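Home Galleries Laundry & Linen Kitchen Contact

Whites with dark trim: folding day at the Pidton costume store
28 Mar 2025

The Pidton store holds 604 pieces on two floors, and in January the white ones were sorted again. Most are stage shirts, aprons and smocks with a colored band sewn along the edges. They come back from hire in bags and have to be shaken out, checked along the trim and folded before they go on the shelf. This page covers the last part of that job.

Notes on the folding, for anyone who hires from us:

Trim goes to the inside. A dark band left against white cloth for a whole season can leave a gray line, and it does not always come out in the wash.

Start from a corner where two edges meet. Long bands twist when the piece is picked up from the middle, and then the fold has to be done again.

Gathered edges are not pressed flat. We lay them on top and leave the last fold soft – a hard crease through gathers takes a lot of steam to remove.

Tissue goes between pieces on the lower shelves only. We buy it in packs of 500 sheets, and the upper shelves do without.

Shelf labels were rewritten at the same time. Anything marked Pradel is from the old school set and has narrow bands. Anything marked Mudia has wide bands and is heavier. Mixed bags go to bay 201 until they are sorted.

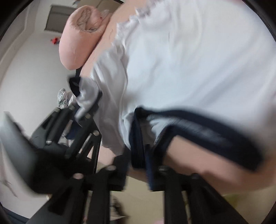
White with navy edging, held up before folding. The fabric is creased on the long diagonal, and one edge is puckered.

Védís Riis: We had a set like these for the spring show and the navy ran a little on the first wash. Cold water and a short cycle were fine after that. I would keep them away from the cream aprons until they have been through 2 washes. Do you still lend the Bjarnason smocks, or are those retired?

The smocks are still on loan, but only the larger sizes. Ask for Bjartur Snorradóttir at the desk.

Recent galleries
Button tins and spare hooks
Mending the Mudia collars
New rails on the upper floor
Hats, boxed and unboxed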